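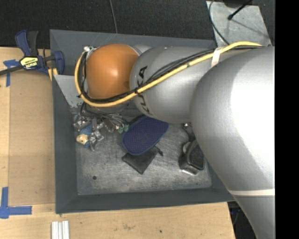 A gray bin on a light wooden table.

Storage Bins in the Workshop: Picking, Cleaning and Keeping Them in Order

Updated 23/03/2020

Most small workshops end up with too many bins and no system for them. The tips on this page cover plain open bins and lidded ones, in a garage, a basement or a spare room.

Choosing a size

Measure the shelf before you buy. Leave 2 inches above the tallest item so you can get a hand in without pulling the bin all the way out. A bin that fits the shelf depth exactly is hard to grab, so go one size shorter.

Heavy things go in small bins. A large bin of screws or pipe fittings can pull a shelf bracket out of the wall, and you won't want to lift it down anyway. Keep the big ones for rags, foam, dust sheets and other light stuff.

Straight-sided bins hold more and sit flush next to each other. Tapered bins nest when empty and take up less space in the off season. If you rotate garden supplies in and out, buy tapered. Otherwise buy straight.

Color

Gray hides grease and dust. White shows everything, which is useful for small black parts such as O-rings and set screws. Clear bins are fine indoors but tend to turn brittle on a shelf that gets direct sun.

Washing a dirty bin

Empty it and knock out the loose dirt outdoors. Sawdust and metal filings should go in the trash and not down the drain.

Mix a squirt of dish soap into a bucket of warm water. Wipe the inside, let it stand for 15 minutes, then scrub the corners with an old toothbrush. Rinse and turn the bin upside down on a rack to dry. Do not put tools back until the corners are dry. Rust starts there.

For old oil, sprinkle baking soda over the spot, leave it for 30 minutes, and wipe it up with a dry cloth before you wash. Repeat if the bin still feels slick. Bins that held solvents, pesticides or pool chemicals should not be washed and used for something else. Check with your town about disposal.

Label glue comes off with cooking oil on a paper towel. Wash afterward or the next label won't stick.

Labels

Put the label on the short end that faces out. Masking tape and a marker work as well as anything. Printed labels look better and curl in a damp basement.

Write what is in the bin, not what it's for. "Hose clamps" is still right in five years. "Bathroom project" is not.

The Brurkar label holders clip over the rim and can be moved from bin to bin. They don't fit rims thicker than a quarter inch. The Utevard ones are screwed on and need two holes in the bin, so use them only on dry goods.

Working from a bin at the bench

Set the bin at the side of your stronger hand. If the table is soft wood, put a scrap of carpet or a rubber mat under it, because grit on the bottom will scratch the top. Keep the bin fully on the table when it is full, with the weight away from the edge.

For small parts, line the bottom with a folded towel. Parts stop rolling and you can lift the whole lot out by the corners.

Cords and hoses

Coil them loosely and tie them with a strip of old inner tube. Tight coils kink, and a kinked air hose usually has to be cut. One hose per bin. Extension cords can share if each one is tied separately.

Stacking

Open bins should not be stacked unless they have a stacking rim. With lidded bins, three high is enough, heaviest at the bottom. Go through the stacks once a year. September is a good time, before the heating goes on and the damp things come in from the yard.

Throw out dried glue, seized paint brushes, and any fastener you have one of.

Cracked bins

A crack along the rim can be stopped by drilling a small hole at the end of it. Tape both sides with duct tape. A crack in the floor of the bin is not worth fixing. Cut the sides into flat dividers and use them in the drawers.

More in this section: Sharpening a Hand Plane; Removing Rust from Pliers; Tip 862, Storing Paint Over Winter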